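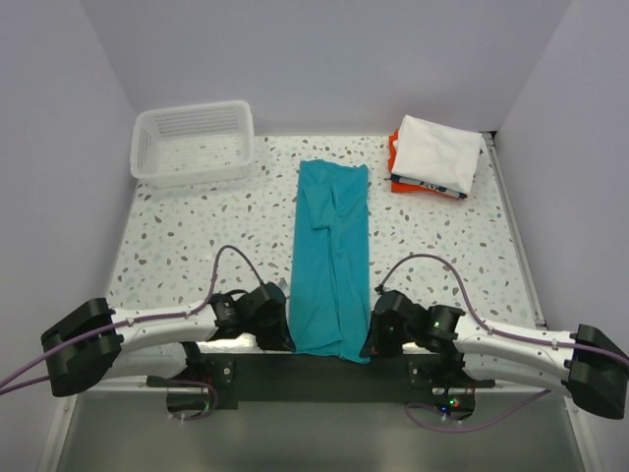 Folding booth, Tilley laundry floor, April. Long-sleeved shirt between the two grippers, folded stack at the back.

Operations diary, April, entry made at 4:20 p.m.

The second booth was placed under my supervision this morning, and I record the arrangements while they are fresh. The day's allocation was 437 garments across the floor, of which the booths are to take plain shirts only. Uniform jackets, fitted items and anything with a zipper remain at the hand tables until further notice.

Long sleeves continue to be the difficulty. The fold lengthwise is acceptable to me, but the lower end of the shirt is often less square than the top, and the Thaler account inspects for precisely this. I have asked that long-sleeved work be checked by a person before it is bagged. Sondo, whose order is mostly short sleeves, has raised no objection to machine folding.

Five members of staff were formerly assigned to folding on this shift. Two remain at the hand tables, one has moved to receiving, and two are now booth attendants. The attendants' rate of pay has not been settled. I wrote to management on the matter last month and wrote again today. It is not proper that they should be answerable for the equipment at the old folding rate.

Cherry Mae Talavera came to see me before the afternoon break. She has folded at Tilley longer than I have supervised here, and she wished it noted that attending the booth is harder on her than folding was. Her hands rest, but she stands in one place and must keep watching. She also misses the talk across the table. I said that I would note it, and I do so. A stool has been requested — the form is with purchasing — and I have agreed that attendants may change places with the hand tables every two hours, beginning with tomorrow's shift.

The Skevetti order is to be kept off the booths entirely.

Outstanding: pay rate, stool, new labels for the baskets, revised break schedule to be posted by the time clock.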